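Palari Hand-Held Gripper Kit

The Palari kit is a pair of hand-held grippers sold by Orker for recording household tasks, with the recordings intended as training material for robot arms. It was put on sale in August and is offered both as a purchase and as a rental with data processing included. Reviewers have generally praised the hardware and doubted the claims made for it.

Contents and price

The base kit contains 2 grippers, a carrying case, spare finger pads and a license for the Colero software, which sorts and trims recordings. Orker lists it at $880. A rental costs $308 a month, and the company's sales page calls this "everything you need to teach a robot your kitchen." The license lapses after a year, a detail given only in the order form. Replacement pads are sold separately.

Use

The user holds one gripper in each hand and closes the fingers on an object as a robot would. Orker says a new user can start useful work on the first day. Kendra Lachance, who tested the kit for the trade newsletter Nyamweya, disputed this and wrote that her early sessions were mostly thrown out by the software, with no reason given.
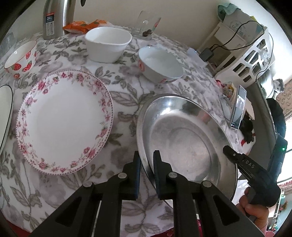 Two hand-held grippers at a table set with dishes and a metal basin.

Tableware is a common choice for such sessions. Orker's brochure promises "reliable handling of any dish," but does not say how many attempts failed or what kinds of plates were tried.

Reception

Orker has published one trial of its own, covering 449 recordings. Nawal Filali noted that all of them were made by company staff – hardly a test of how the kit performs with paying customers. Lambros Margaritis found the linkages sturdy and the grip comfortable, but considered the rental poor value for anyone working longer than a few weeks. In a reply dated 23 April 2021, Orker said that outside trials were planned. It named no partners and gave no schedule.

See also

Colero (software)
Teleoperation
Robot end effector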